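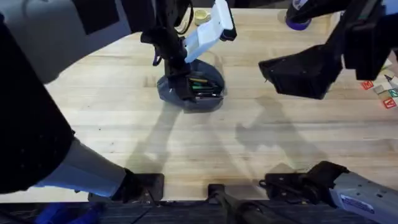 Tipene Mudgway told us that the stiff springs bothered him less than the noise, and that he would have kept the car if the cabin had been quieter on coarse roads. His view was common among owners of track-based road cars. Of the 162 owners in the Pradbridge survey, 94 named tire or exhaust noise as their main complaint, and only 30 named ride comfort.

4.2 Use on public roads

Owners were asked in September how they had used the car over the past year. More than 75 had never taken it to a track. Most drove short trips on dry roads and left the dampers in the softest setting.

Figure 2. Open pencil case on a wooden tabletop; the left gripper holds a pencil.
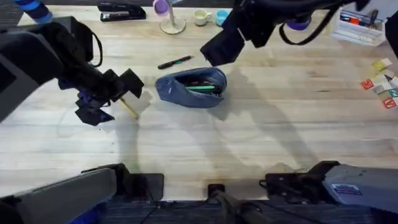 The damper setting had little effect on the noise complaints. Owners who used the middle setting rated the cabin much as the others did. Tire choice mattered more, and Halliday and Salinas reached the same result with the Trillden coupe. We did not ask about wheel size, so its effect cannot be separated from that of the tires.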